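Search Lirico
Go

How to find out whether a robot can tidy your armchair

By Austra Raudsepp

Every December someone asks me whether a machine can do the housework yet, and every December I say "bits of it, if you help". This page is the helping part. The chore is putting cushions on a chair. A child of five can do it, though getting the child to agree is another tutorial.

You will need a two-armed robot, a chair, a few cushions and an afternoon you weren't fond of.

Step 1. Settle on what counts as done

Write it down before you switch anything on. Mine says: every cushion on the seat, resting against the back, none on the floor. If you leave this until later you'll find your standards sinking to meet the robot. Silviu Ilie once passed a run in which the cushion was "near the chair in spirit".

Step 2. Start with one pillow

Put it where the arm can get at it without leaning over anything. Go for a corner or a seam. Grippers like an edge, and the middle of a plump pillow gives them nothing to close on. Lift slowly, then wait for the swinging to stop before you move across.
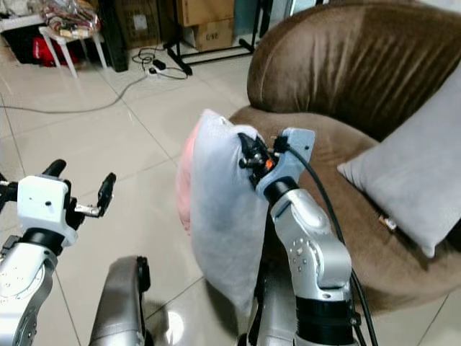 Held by the top corner, with the armchair to the right.

Pillows in a thin cover or bag need more care. The outer layer can slide over what's inside, so you may be holding plenty of wrapper and very little pillow. Close the gripper, lift a little, stop and look. If the corner is stretching and the rest is staying put, set it down and take a bigger pinch.

Step 3. Let go properly

This is where most of my failures live. A person drops a cushion and gives it a shove. A robot opens its fingers and the cushion does as it pleases. Bring the lower edge to the seat first, tip the top towards the backrest, then open. Back the arm away along the path it came in on. Swing it sideways and you'll drag the thing out again.

Step 4. Add the second one

Two cushions are more than twice the bother. The first has taken the good spot and the second has to lean on it. Place the smaller at the back if you can. 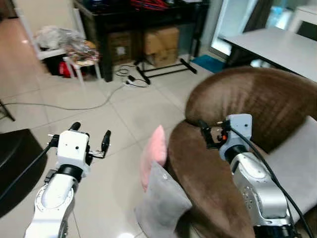 Pink pillow behind, larger grey one in front and drooping towards the floor.

By my rule from Step 1, a pillow hanging over the front like that wants another go. Iraís Alvarado would call it "relaxed". We have agreed to keep separate score sheets.

Step 5. Repeat until bored, then repeat

One good run tells you nothing. Do 200, moving the start point each time, and write down every time you reached in and helped. Those count as failures, even the tiny nudges – especially the tiny nudges.

So, can it do the chore?

Slowly, on a chair it knows, with someone standing by. I can do the same job while holding a cup of tea. But I do get bored, and I've never once done it 200 times.

Last updated 2025-07-19

14 comments | 85 shares

Contact | © Lirico | Back to top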